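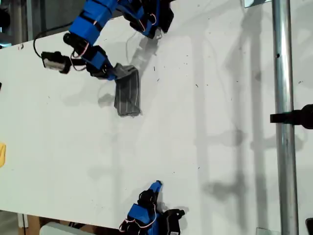

Page last changed: 14th December, by Umut Gündoğdu

Home | Notebook | Rigs | Data log | Kudthorpe wiki

Cloth set, two hands, Cliltov bench

Started the gray cloth today. The plan is the same as for the towels: top hand picks up a corner, bottom hand comes in and takes the opposite one, both pull flat, lay down. One example is one full pass, start pose to start pose. If the operator stops halfway, save it anyway and tag it "partial". Alarcón wants those kept for now.

We need 600 passes on this cloth before we switch. The whole cloth set stands at 1,766, but 870 of those are from March with the old finger tips, and I would train with and without them before trusting the mix.

Notes from the morning:

- The pinch on the corner is good if the fingers come down square. If they come in at a slant they slide along the edge and get a fold instead. Tag folds as "bad grasp", don't delete.
- The faint stripes help the operator see which way the cloth is turned. Write down the stripe direction at the start of each pass -- along or across the table.
- Wires on both hands hang in loops near the joints. Check them at every break. I retied the ones on the lower hand before starting.
- Shadows from the pole and framework fall right across the table. I left the lights alone. Moving them in the middle of a set would be worse, but the next set should have them somewhere else.
- Table needs a wipe. Specks and marks everywhere, and I don't want the model using them to find its place.

Lost 6 passes when the Dronuria logger filled its disk. It gave no warning, just wrote empty files. Check free space before each block until that is fixed.

To do: second operator for the afternoon block, new start poses for the lower hand (mine are all too much alike), ask Alarcón how long a partial has to be to count.

Recent entries
Towel set, closing notes
Finger tips: old against new
Tags we use and what they mean

Contact the bench | © Kudthorpe | Back to top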